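# Visit to the gripper test hall in Bromstead

Mon 4 February

I went to Bromstead for one day, by the early train, to see the test hall of Brulluner. Our group at Dronden must decide before June which gripper and which wrist camera we will buy for the packing cell, and until now we had only catalogs on the table. The catalogs are all very good, of course. I wanted to see the things move.

The hall is a former printing shop, fifteen minutes on foot from the station. At the gate you write your name in a book and receive a visitor badge; mine had the number 721. Britta Mühlbauer received me. She is responsible for the trials with customers and she has a very direct manner, which I liked. Before we had even hung up the coats she asked me what we drop most often. I answered: bottles and the soft bags. She said good, then we leave the cartons away, every gripper can do cartons.

There were two arms ready. They are the same model, mounted at the same height, so that one compares only what is screwed on the wrist. On the first arm was a parallel gripper with rubber pads, on the second one a softer gripper with fingers that bend around the object. The controller can be changed also, but it takes a while, and for my visit we stayed with one.

We began with the bags. The parallel gripper was not convincing here. It takes the bag well if the filling lies in the middle, but when the filling goes to one side the pads close on almost nothing and the bag turns. The soft fingers were slower and took it each time I watched. Britta let me choose the positions myself, and I tried to be unkind. The one weak point I found was a bag lying flat against the wall of the tote. The fingers need space beside the object and there they had none.
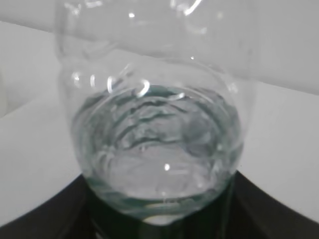

Clear bottles were the part I had traveled for, and we spent most of the morning with them. In our cell at home the depth camera sees a clear bottle badly, and then the arm goes to a place where there is only the label. Brulluner works here with a small color camera at the wrist and looks at the object from very near. On a white table before a white wall I expected it to find nothing, as the empty upper part of the bottle gives only thin gray lines and some bright reflections at the ridges. The water helps more than I thought. It has a darker border where it touches the plastic, and even with ripples on the surface this border stays readable for the eye. Whether it stays readable for the software is another question, and Britta did not pretend that it is solved. They have recorded 2859 grasps on clear objects up to now and she considers this still too few for a promise to a customer.

I asked about the exposure. The automatic setting is switched off for clear objects, and the value is fixed by hand at the beginning of the day. I noted this because we have always left ours on automatic. I also asked why they do not simply use a dark table. They do, in a second series, but most of their customers have light surfaces and will not paint them for a camera.

At lunch there was soup and I was allowed to look in the manual of the controller, which is called Bermúdez. The menus are clear, the English translation less so. The safety stop is set on a separate page with its own password, and I find this correct. I did not like that the gripping force is given in percent. Percent of what, one must look up in an appendix, and it is different for each gripper.

In the afternoon I could guide the arm by hand. It is lighter to move than ours, but it has a small resistance in the last joint when you turn slowly, and with a full bottle I would notice it. Britta noticed it also and wrote it down. Then we changed the fingers on the soft gripper. It needed five minutes with one key, and I did it alone the second time.

My notes for the colleagues at Dronden:

- Soft gripper: better for bags, needs free space at the sides. We would have to change the totes or leave a gap.
- Parallel gripper: faster. The pads get dirty, ask for the price of a replacement set.
- Wrist camera: worth a trial with our own bottles. Exposure fixed by hand.
- Controller: ask for the force table in newtons, for both grippers.

Britta offers us the wrist camera on loan for two weeks. We pay the transport and must send back our recordings of the failed grasps. I have said yes to the first condition and must ask about the second one. The loan form is on the shared drive in the folder with the offers, and it still needs a signature from purchasing.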